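Residents' Association Newsletter
05/08/2021

Pîrvu House Kitchen Garden: Changes to the Berry Beds and the Summer Produce Table

Members are advised that the east beds of the Pîrvu House kitchen garden have been reopened following the replacement of the irrigation line. The work was carried out by Jultska Landscape Services and was completed within the amount approved by the Board in February. The west beds remain closed until the new edging has been set. Members holding plots on that side have been contacted individually by Anca Anghel, Garden Coordinator, and have been offered temporary space along the south fence.

The east beds have been replanted with June-bearing and day-neutral strawberries in place of the former mixed planting. Under the earlier arrangement the berries shared ground with mint, which had spread under the path and into two neighboring plots. Mint may now be grown only in containers. The Association asks that members who still have mint in open ground remove it, roots included, and place it in the gray municipal bin. It should not be added to the compost.

There are 31 plots in the garden at present, and 23 of them have been renewed for the coming year. Renewal forms for the remainder may be left at the front office or handed to Ms. Anghel during garden hours. A plot that has not been renewed will be offered to the next household on the waiting list. Households on that list should confirm that the office holds a current telephone number for them, as two offers made this spring could not be delivered.

Picking in the common strawberry rows is open to all members, whether or not they hold a plot. Berries should be taken only when they are red to the shoulder, and they should be pinched off at the stem so that the cap stays on the fruit. Pulling on the berry itself loosens the crown, and several young plants were lost in this way last season. Members are asked to limit themselves to 2 pints per household per visit. Children are welcome in the rows when accompanied by an adult.

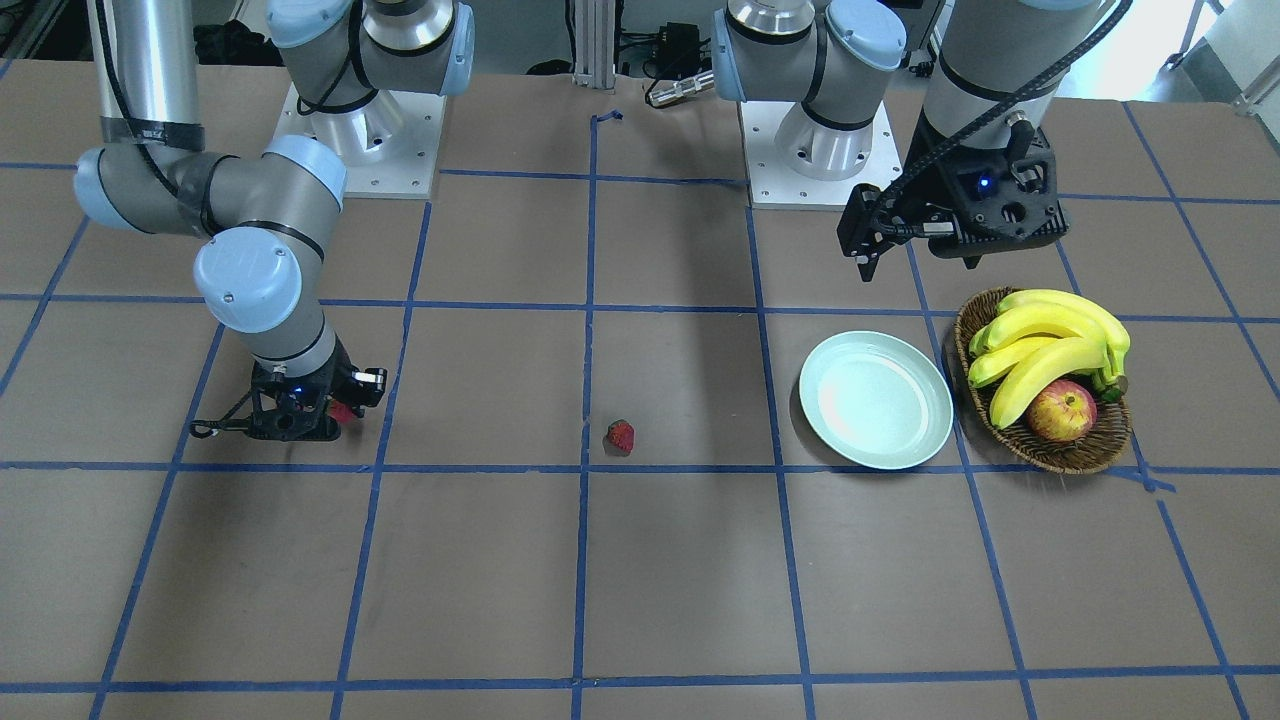
Small and red: strawberries are the theme of this year's summer program.

The produce table will again be set up in the side hall on garden mornings. Surplus fruit and vegetables may be left there for other residents, provided they are clean and free of visible mold. Cut fruit, home-canned goods and anything containing dairy cannot be accepted. Items left at closing time will be delivered to the Givano Street food pantry, which has asked us to send berries in shallow containers. Clean containers with lids may be donated at the front office.

Carmela Montoya will lead a class on freezer jam in the main kitchen. Freezer jam requires no boiling-water bath and keeps its color well, although it must be stored frozen and used soon after thawing. Each participant should bring a quart of hulled berries and an apron; sugar, pectin and jars will be provided. Enrollment is limited by the size of the kitchen. Members who attended last year are asked to wait one week before registering so that others may have a place.

A report on the spring plant sale has been received from Despina Surdu. Eighty seedling trays were sold, and the proceeds have been placed in the garden fund. The Board has agreed that part of this sum will go toward bird netting for the berry rows. Until the netting arrives, members are requested not to hang reflective tape or foil from the fence. The households on the lower floor have reported glare in the early morning.

The Trulluvby variety trial, which had been planned for the west beds, has been postponed until those beds are available. Annatjie Modise continues to keep the list of interested growers, and names already submitted do not need to be submitted again.

Questions about plots and picking should be directed to Ms. Anghel. Questions about the produce table or use of the main kitchen should be directed to Traian Ardeleanu at the front office. The garden gate code will change at the end of the month, and the new code will be sent to plot holders by mail.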